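Categories: Play Kitchen, Parent Questions, Toy Lending
14 shares | 3 comments

Pretend Food and Plates: Your Questions Answered

So many of you stop us at the desk with the same handful of questions that we thought it was high time we wrote the answers down (and Stavros Radonjić has been very patient about being asked them while carrying boxes!).

How much play food comes in one set?

Each Fungate set has 16 pieces of fruit and vegetables, plus the plates, and it all goes home in one drawstring bag. There's a card in the bag with the full list on it, so please have a look through before you bring everything back.

My child only wants to sort. Should I be nudging her toward a pretend dinner?

Oh, please don't worry about that, sorting is lovely play all by itself.
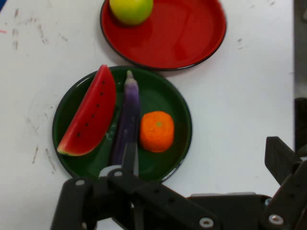 Colored plates are a gentle way to start, and you hardly need to say anything – just put two of them down and let your child decide what belongs where. Some children match by color and some have rules of their own that we never do work out. A single apple can have the red plate all to itself while the watermelon slice, the eggplant and the orange share the green one, and that is a perfectly good place to begin a chat. Who is the apple for? Is the other plate for a bigger family? Thulani Mnguni, who runs our Sunday table, likes to ask and then wait, and she says the waiting is the hard part.

Can we borrow more than one set?

Yes, you can have two at a time, for up to 8 weeks. We have 81 families on the lending list at the moment, so if you finish early we'd be ever so grateful to have them back.

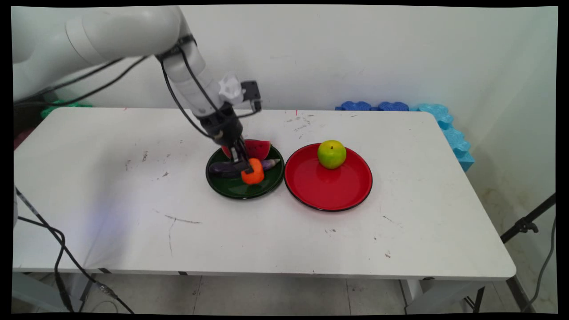
Inasen Toy Library – Play Kitchen Team

Is it all right if the food gets mixed up with another set?

It happens all the time, and no harm done. Eggplants are a good case, as they don't all look alike – one can be dark all over and another can have a pale lavender tip, and both are happy on the same green plate next to the watermelon. If you find a stray at home, pop it in the return bag and we'll sort it out at the desk.

How should we clean the pieces?

Warm water, a drop of dish soap and a soft cloth, then leave them out on a towel overnight. Please keep them out of the dishwasher.

What if we lose something?

Drop a note to Marin Mladenović at the desk and tell us which piece it was. We keep a box of spares, and there's no charge for the first one.

3 comments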